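The price of a neat scar

December
By Ludmila Malý

We use cookies to remember your settings and to see which articles are read. You can change your choices at any time.

The woman behind the counter at the Kollár pharmacy in Hadstead had a shelf of scar gels at eye level, between the travel sickness bands and the reading glasses. I asked which of them worked. "They're all very popular," she said, and moved one slightly to the left.

I had gone in with a line of my own, low on the right side of my belly, about as long as a finger and at that time the colour of raw ham. My surgeon in Skollgate had told me to keep it clean and leave it alone. The internet had told me many other things. I was to massage it, tape it, oil it, freeze it, feed it collagen from within, and above all start early, before a "window" closed. Every site that mentioned the window also sold something to climb through it with.

Scars sell well, and it isn't hard to see why. Almost everyone who has had an operation comes home with a mark and a few weeks on the sofa in which to look at it. The mark then fades over the next year or so, as most marks do, and whatever was rubbed on it in the meantime takes the credit. 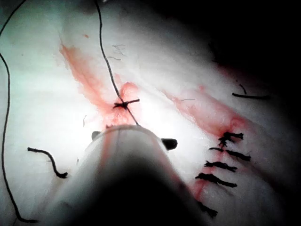 Black suture thread and knots on pale tissue, beside two smears of blood.

The most expensive box on the Kollár shelf was called Drultudis. The leaflet inside speaks of a trial with 688 users, most of whom were "satisfied or very satisfied" with how their scar looked after six months. I wrote to the makers and asked what the comparison group had used. A polite reply came back explaining that there had been no comparison group, as it would have been unfair to deny anyone the benefit. I read that sentence several times. It is a lovely piece of work, and it means the company has found out that scars look better after six months, a thing my grandmother could have told them for the price of a coffee.

To be fair to the trade, some of what it sells is not silly. Silicone sheets have been used by burns units and skin clinics for decades, and doctors do suggest them for scars that are raised or look likely to become so. The studies behind them are mostly small and not very good, and the people who review them tend to say so, in the flat tone of those who have read too many. Sunscreen on a new scar is plain sense. Gentle massage may help with tightness, once the wound has closed and someone qualified has said you can start.

After that it gets thin. Vitamin E oil, which my aunt swears by, has done poorly when tested and gives a fair number of people a rash. Onion extract has its fans. I have met two of them and they both smelled fine.
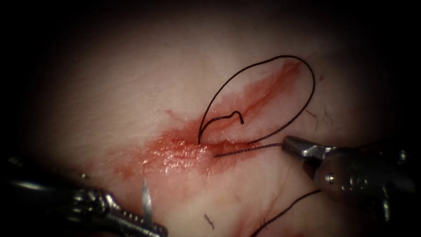
What troubles me more than the money is the way the blame gets shifted. A scar depends a great deal on things you can't buy. Where on the body it sits matters, and so does how much the skin there gets pulled about. Infection matters. Age matters, and so does the family you were born into, and so does whether the edges of the wound were brought together without dragging. None of this is the patient's doing. Yet spend an evening on a scar forum and you will find people apologising for theirs. They missed a week of massage. They bought the cheap tape. They started on day thirty and the window had shut.

One of them, in Skollgate like me, told me she had spent 2830 on creams, light treatment and a course of needling for a scar that sits under her waistband. She laughed as she said it, then asked me not to print her name. I asked if it had helped. She thought it had, probably. She had no photographs from the start, and neither do most of us.
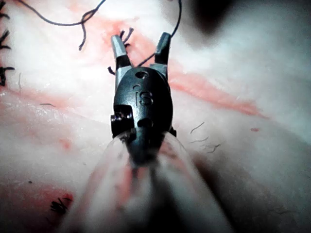 So is there anything worth buying for an ordinary, flat scar that is healing well?

Sunscreen, if the sun is going to reach it, and possibly a plain moisturiser if it itches. Save the silicone for a scar that is rising or thickening, and ask a pharmacist or your GP before you spend anything on it.

I put much the same question to the Hadstead clinic that offers the needling. It wanted me to come in for a consultation, free of charge, at which my "scar profile" would be worked out. The profile took nine minutes and came to the view that I needed a course. The course would cost around 400 a session, and the number of sessions would depend on how I responded. I asked how we would know that the needles were doing it and that time wasn't. The man with the tablet said that was a really good question – then he offered me a discount if I booked before leaving. 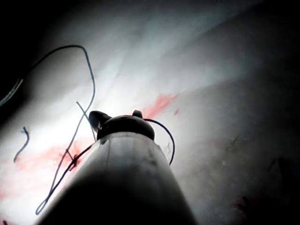
I don't want to be too grand about this. Looking after a wound is also a way of making peace with it, and if ten minutes with a pot of something lets you touch a part of yourself you have been avoiding, I can't call that a waste. People with large or painful scars, or ones on the face, have real troubles and deserve real treatment from someone who will still be around if it goes wrong. They are also badly served by a market that treats every nick as a crisis.

But I would like the boxes to say what they know. "Your scar will probably fade. We hope this is pleasant to use while it does." I would pay a few coins for that.

Mine is eight months old now and has gone a sort of dull pink. I left it alone, apart from three evenings with the Drultudis, which I bought for this article and which has a faint smell of pears. The rest of the tube is in the bathroom cabinet, and my aunt has asked if she can have it.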